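Home | Stories | Authors | Submit | Contact

By the time I got up the stairs at the Gredton open day, the bedroom was so full that I had to stand on my toes in the hall. I'd driven 200 miles for this and I didn't care one bit!

Iwona Kaczmarczyk was running the demonstration, and she had the happiest voice I'd ever heard from a person talking about laundry. "You hold the gripper like so," she said, "and you do the job slowly, the way you'd show a child. Later the robot gets to learn from it." She let people come in two at a time to try. Feng-yi Chow went first, grinning all over his face, and then it was me, six people too soon for my nerves.

It was heavier than I expected, and so much better. You squeeze, the fingers come together, and suddenly your own hand seems like a marvelous invention (which of course it is). I kept thinking about some machine in Trinlow, months from now, reaching for a sleeve the way I'd reached for it.
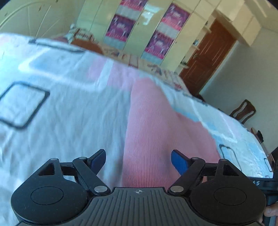
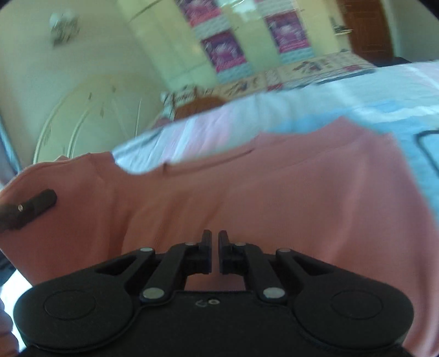
Alina Rusu wanted to know whether it would ever do fitted sheets, and if so, could she please put her name down that very afternoon. Iwona laughed so hard she had to sit. Fitted sheets, she said, were for the brave, and she hoped to get there by September.

I went around again after lunch. On my ninth try I found that if I let my wrist go soft the cloth came along much more easily, and I said so, too loudly, to the whole hall.

"Show me," said Iwona, and she pulled up her sleeves and held out her hand for the gripper.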